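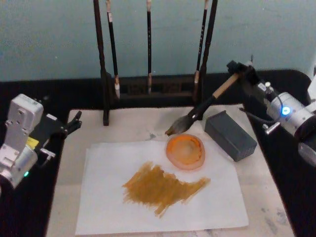
Brush work with the Vetitus stroke planner at the Koech laboratory.

Vestton has released a new version of Melter, its software for planning and controlling contact movements of two-arm robots. The release came out in October, and the first group to use it every day is a small laboratory called Koech, where the chosen task is painting on paper with a calligraphy brush.

Melter decides how the tool must move when it touches something soft. Older versions treated the brush like a stiff stick. The planner calculated one path for the point of the tool, and the controller followed it as exactly as it could. For a pen this is enough. With a brush the hair bends, the real contact point stays behind the gripper, and the stroke comes out shorter than planned or in a different place.

The new version adds a module with the name Vetitus. It keeps a simple model of the bent hair and corrects it during the stroke from two sources, the camera at the head of the robot and the force that is felt at the wrist. Vetitus was trained with 584 recorded strokes. The Koech group says that it first collected 2,000, but many of them were made with a wrong setting of the clock between camera and arm, and these were removed before training.

"We lost a whole summer of recordings to the clock," says Zawadi Mosoti, who leads the software work at Koech. "The delay was small, but for a brush it is big. The model learned that the hair bends before the paper is touched."

The clock problem also changed the tooling. Melter now checks the time stamps of all sensors when a recording begins, and it refuses to start if they do not agree. The user sees which sensor is late and by how much. According to Mosoti this check was written in one afternoon, and other users have asked for it more than for any other part of the release.
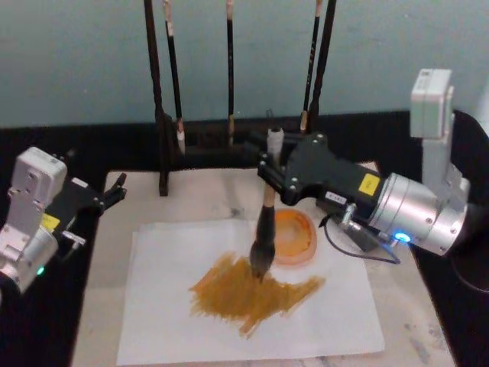

Why does the planner not calculate the whole picture before the first stroke?
Each stroke changes the paper and the amount of paint in the hair, so a long plan becomes old very quickly. Melter plans 2 strokes ahead, looks again at the paper, and then makes the next plan from what it finds.

The perception part was also rewritten. Before, the program compared the paper with the wanted picture point by point, and small errors at the edge of a stroke made it return to the same place again and again. Now it compares areas. An area is accepted when enough of it is covered, and the ragged edge of a dry stroke is not counted as a mistake. The limit can be set by the user in the project file.

Taking new paint is planned as a separate action. The program estimates how much paint is left from the width and the darkness of the last stroke, and sends the brush back to the dish when the value falls under a limit. Mosoti is not fully satisfied with this part. On rough paper a stroke can look dry although there is still enough paint in the hair, and then the arm goes to the dish too early. A correction is planned for the next version.

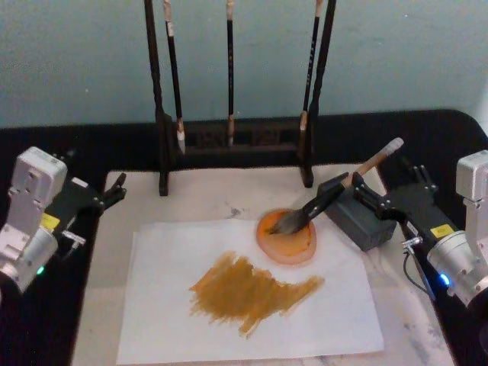

The right arm at the paint dish, a step that Melter plans separately from the strokes.

Users of the older version can keep their project files, but brush settings have to be entered again. Vestton has put a short guide for this into the release notes — 18 pages, most of them about calibration of the wrist sensor. The company says the old stiff-tool mode stays in the program and is still the default for pens and markers.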